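Skusten head camera kit: two months of filming myself doing chores

I bought the Skusten kit in December, mainly because my other plan (a tripod on a stack of books) had already fallen over twice. If you've followed the Plornamcombe build at all, you'll know we're putting together a two-armed bench robot in a shared workshop, and that it learns from recordings of a person's own hands. So somebody has to wear a camera and do a lot of very dull jobs. That somebody is me!

What you get is a padded headband, a wide lens camera that tilts, a clip for the cable and a battery that goes in your pocket. It cost me 795 from Clikitow, which made me wince, and the spare battery is extra. Setting it up took one cup of tea. The tilt joint is lovely and stiff, you push it down until your hands sit in the middle of the picture and it stays there, even when you crouch.

The lens is the best bit. It's wide enough that both forearms stay in view while you work, and the robot's software wants exactly that. The cheap camera I had before kept losing my left hand whenever I reached for anything.

Now the grumbles. The headband gets warm after half an hour and leaves a line across your forehead that people will mention in shops. The pocket battery says 3000 on the label and I'd call that hopeful – mine gives up well before I do. And the app names every clip with a long string of letters, so I've had to write a little script to rename them (happy to share it if you ask).

Shiny floors are tricky too. I do my laces at home on glazed tiles, and the exposure can wander a bit when the light bounces back up. Turning off auto exposure sorted most of it. I've got about 1000 clips now and only binned a handful for glare, so I'm not too cross. 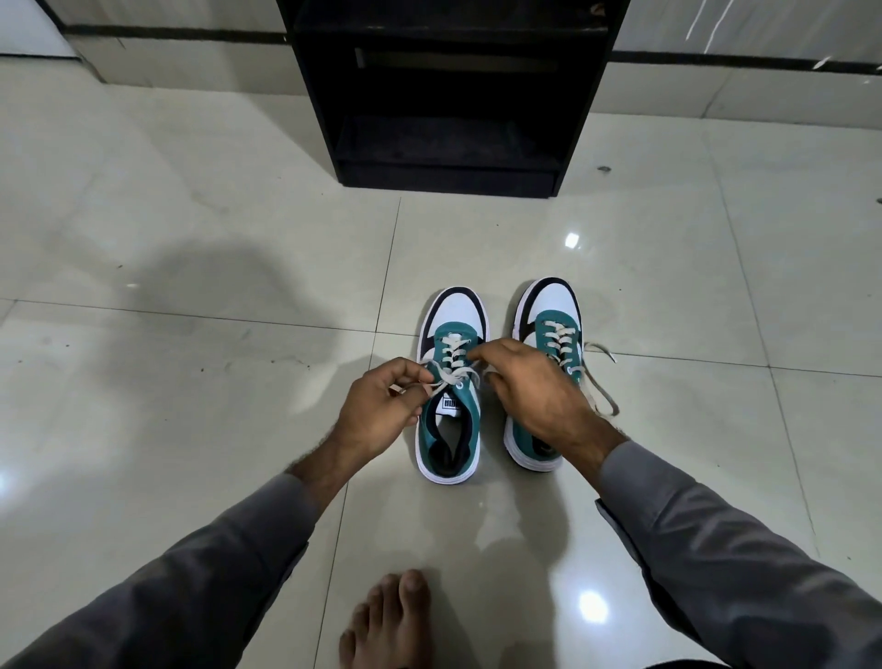

Thanakorn Thongsuk
Workshop member and reviewer, Plornamcombe build

Laces have been the real test for this camera. They're thin and floppy, my fingers cover half of what matters, and off-white lace against a teal shoe isn't kind to any lens. I can still pick out the lace tip between my finger and thumb, so the detail is good enough for us. Bouazza do a lighter headset with a smaller battery, and a friend let me try hers on Thursday. Comfier, yes, but the picture went soft close up and I handed it back.

Would I buy the Skusten again? Yes, though I'd get the spare battery on day one and swap the foam pad for something that breathes. Four stars from me. Next job is folding tea towels, and I'll add a note here if the tilt joint starts to slip.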